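4.3 Checking the faucet model before the first shift

This section is for the shift lead and for the operators who worked at the assembly bench before the Kuvel cell was installed. You do not need programming knowledge. You need the bench terminal, your operator login and one finished faucet from the line.

In the old way of working, the operator tightened the lever by hand and felt when it was right. Now the cell turns the lever for the function test, and the operator decides if the test is good. For this reason the model in the terminal must agree with the product. If the model is wrong, the arm will look for the lever in the wrong place.

1. Log in at the bench terminal with your own name. Do not use the login of the previous shift.

2. Open Vainio Viewer and choose Products, then Single lever.

3. Select the product code from the work order. Wait until the model is loaded.

4. Press Show part only. The cell and the fixtures are now hidden.
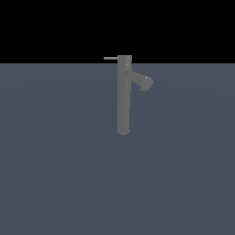 Figure 4-6. Single-lever faucet, part only. Lever to the left, spout to the right.

5. Put the finished faucet on the bench and turn it so that the spout points to the right, as in Figure 4-6. Compare the lever. It must point to the opposite side from the spout and it must be straight.

6. Compare the place where the spout leaves the body. On this model it is a short distance under the cap. On the older product code it is lower, and the two are easy to mix.

7. If everything agrees, press Confirm model. Your name is written to the shift record.

Note: The model is shown in plain gray for all finishes. Chrome, black and brushed parts use the same model, so do not report the color as an error.

Note: The mounting plate and the nut are not part of this model. They belong to the fixture file, see 4.5.

CAUTION: Do not confirm a model only because the previous shift confirmed it. A product change between shifts does not always reach the terminal.

4.4 Setting the lever test

1. Choose Test, then Lever.

2. Set the number of cycles. The normal value is 50. For the first parts after a product change use 100.

3. Set the speed to 2. Higher speeds are locked for operators.

4. Close the bench gate and press Start. Stay at the terminal until the first cycle is complete.

5. When the test stops, take out the faucet and move the lever by hand. If it feels stiff or loose, press Reject, also when the terminal shows a pass. The decision of the operator is always stronger than the result of the cell.

Note: The work plan at Flinari was changed together with the cell. One operator now looks after the lever test and the packing check in the same shift. Operators change places after every 300 parts – the terminal shows a reminder, and the line may wait until the change is done.

Note: Rejects are used for correcting the test limits. They are not used for measuring the operator.

CAUTION: Never reach over the gate to straighten a part. Press Stop, wait for the green lamp, and open the gate.

If the model does not agree with the product, press Hold and call Marta Nazarenko at the Triduvach service desk. Have the product code and the work order number ready. Until the model is corrected, do the lever test by hand with the instructions in Appendix B.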